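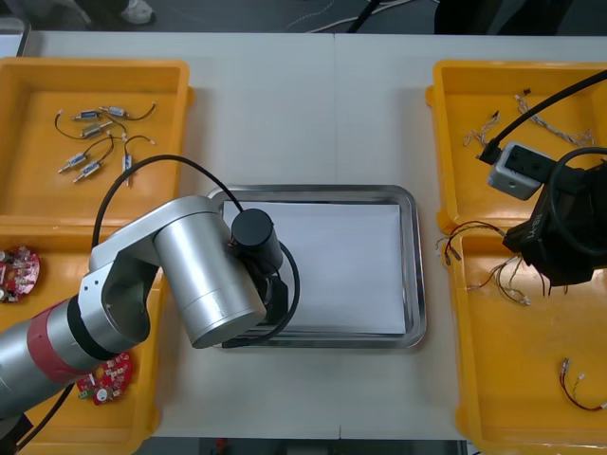 Ticket: Sorting cell, left arm drops or misses solenoids since gripper swap
Status: Open, workaround in place
Priority: Normal
Component: Gripper, wrist camera, grasp controller
Opened: September 20, 2024

Summary

The cell was set up to compare two parallel grippers on the same mixed parts: solenoids, wire harnesses and red circuit boards. The left arm now carries the Nisex gripper. The right arm still has the Piltum unit. Both arms run the Zilton controller with the same grasp settings. Harness picks are within normal limits on both sides. Solenoid picks on the left arm are not.

Steps to reproduce

1. Load the upper left tray with six push-pull solenoids, mixed sizes, leads attached.
2. Start the sort job with the sheet of paper in the steel tray as the drop area.
3. Let the left arm run without operator input.
4. Check the controller log for "grip closed, no part" and "part lost in transfer".

Expected: the part is gripped across the body and placed on the paper.
Observed: the fingers close on the plunger or spring, the plunger slides, and the body turns in the grip. In other cases the part is lifted cleanly but a second one comes with it by the lead.

Log, first run

146 pick attempts on the left arm. The two fault codes account for nearly all failed picks. No drive faults, no comms faults. Supply voltage steady.

Finger force was raised in steps from the default setting. No improvement on spring grips. At the highest step the small coils with white tape on them shifted in the fingers more than before. Force returned to default.

Calibration was repeated 3 times. The offset between camera and finger centre did not change between runs, so calibration is ruled out for now.

Swapped the controller profile for the one used on the right arm. Same result. Swapped back.

Log, second run

Reviewed the wrist camera stills against the grasp points picked by the controller. The planner draws one box around the body, spring and plunger together and aims for the middle of it. On a large solenoid the middle is still metal frame. On a small one with the plunger out, it can land close to the spring.

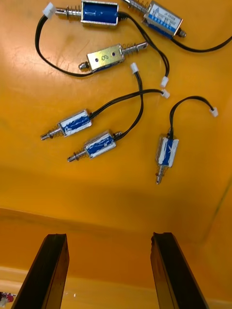
The leads are a separate problem. Where one wire crosses another, the planner treats both as background. It has no rule for approaching from the side away from the plug. White plugs lying close together are sometimes joined into one object and offered as a pick target, which explains the attempts logged over bare tray.

Exposure was checked as well. Bare metal covers give a bright patch under the bench lights and the outline breaks up. Dropping the exposure helped with those but lost the black wires against the shadow at the tray wall. Setting left where it was.

Finger condition: the rubbing marks reported at shift change were looked at. One finger has a slightly rough, chipped top edge. It does not touch the part in a normal body grip, but it can catch a lead when the fingers open. Replacement pair requested from Dhillon, who supply both gripper types. They quote delivery in November.

Workaround

Set the approach height 4 mm lower for the solenoid class only. Turn on "exclude thin features" in the grasp planner so the spring and plunger are left out of the box. Spread the leads by hand when loading so that no wire lies over another body. With these changes the left arm got through a full tray on each of the next runs. One part was still dragged by its lead.

Do not copy the height change to the circuit boards in the lower left tray. The fingers will reach the tray floor and trip the force limit.

Questions back to Zilton support

Can the thin feature filter be set per object class? At present it is global, and with it on, the right arm ignores single wire pairs completely.

Is there a way to log the camera still together with the fault code? Matching them by time stamp is slow, and the buffer only holds around 700 entries before it overwrites.

Can the no-part check use finger width as well as motor current? A spring gives almost no current rise, so the present check reports an empty grip when there is something in it.

Next actions

Run the Piltum gripper on the left arm with the same solenoids and the workaround off. If the faults stay with the arm, the planner is the cause and the gripper comparison can go on as planned. If they move with the gripper, the finger pads need to be looked at first. Harness results from the right arm are kept out of the comparison until then.

Ticket stays open pending the Zilton reply and the new fingers.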